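Jun 7, 2021

Staniforth bench, toys and small plastics. Carrying on from Zamfira's list.

Wiped the white table down first and let it dry before anything went on it. Lamp left where Lertchai had it. There is still a soft dark band across the top from somewhere on the right, and I have not moved anything to chase it.

First piece out was the cream stacking toy, the one with the orange beak. Lettering along the bottom tier reads THE JUDY SWAN, all capitals, reddish orange. Entered it under that name so we stop calling it "the duck" in the log.

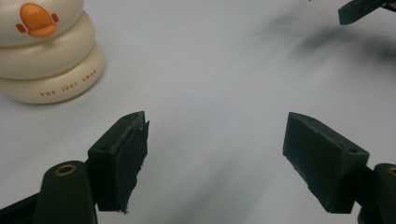

Tried the tiers for play by hand, 3 goes. Bottom one sits flat. The middle one has a bit of give if you press on one side - not enough to call a fault, but Somkiat should have a look before it goes back to Drelldale. Cleaned with a damp cloth only. No solvent near the lettering please, we have no spare.

Paweena wants the weights redone on the small scale. The big one drifts by up to 8 grams and I don't trust the figures from last time. Have crossed them out in the Lastano folder and left the old page in.

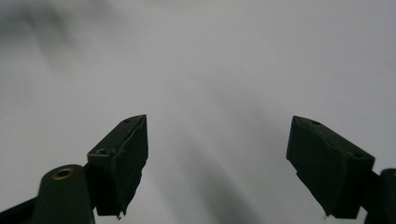
Table wiped again between pieces, same cloth, rinsed. The surface shows every mark under this light, so worth doing even when it looks clean.

Still to do:
Weights, small scale
Label for the storage box (Nuanchan has the good pen)
Ask Zamfira if the 2 pieces from Ado share an entry or get one each
Reorder cloths

Stopped before the second tray. Keys back on the hook.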